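Billton Short Stay Units
Storage and Soft Goods Checklist, with comments
Unit 567, Droninon building
Inspection month: May
Form 8, storage items. Kitchen and bath are on separate forms.

Mark each line OK, FIX or N/A. Write a comment for anything marked FIX.

ENTRY AND HALL

1. Walkway clear from door to living area: OK
2. Rug lies flat, corners taped: FIX
Comment: Tape lifting at the corner nearest the closet. Replace with the wide tape from the Yilma order. The narrow roll does not hold on this floor.
3. Closet door stays on its track: OK
4. Nothing stored on the top closet shelf over 8 pounds: FIX
Comment: Box of spare curtain rods up there. Moved to the closet floor, left side. Please leave it there.

LIVING AREA

5. Bookcase strap attached to wall: OK
Comment: Screw was a little proud. Tightened by hand.
6. Lamp cords run behind furniture: OK
7. No storage within 50 inches of the heater: FIX
Comment: Magazine rack was too close. Moved beside the sofa. Same comment as last inspection, so the guest card needs a line about it.
8. Outlet covers in place: OK

BASKETS AND BINS

9. Rim and weave free of broken ends or exposed wire: OK
Comment: Run a gloved hand around the whole rim. On baskets with a shaggy rim you have to part the fibers and look, as a broken end will not show from above.
10. Fabric liner folded over the rim and lying against the inside: OK
Comment: Creased, no tears found. Iron at next wash. Cold wash only.
11. Flat items stored upright, no sharp corners sticking out: OK
Comment: Cardboard can stay if it is clean and dry. Check it for staples and packing tape before putting it back.
12. Basket does not tip when pulled from one side: OK
13. Lidded bins have a working hinge: N/A
Comment: No lidded bins in this unit since the Brernerov set was pulled.

BEDROOM

14. Under-bed drawers open fully and stop: FIX
Comment: Right drawer comes all the way out. Stop is missing. Work order 3495 opened.
15. Blankets folded, nothing hanging to the floor: OK
16. Window cord on its cleat: OK
Comment: Cleat is loose but holding. Look at it again next time.

OVERALL

Four items marked FIX. Item 4 is done and item 7 is done apart from the card. Item 2 needs tape. Item 14 stays open until the drawer stop is fitted, and the drawer should be kept empty until then. Time on site was roughly 50 minutes, including the wait for the elevator.

Leave one copy of this form in the closet folder and send the other to the Droninon office with the work order number written at the top.

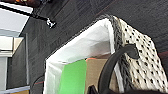
Spare liners are on the second shelf of the supply room. Sign out what you take, and put used ones in the wash bag by the door.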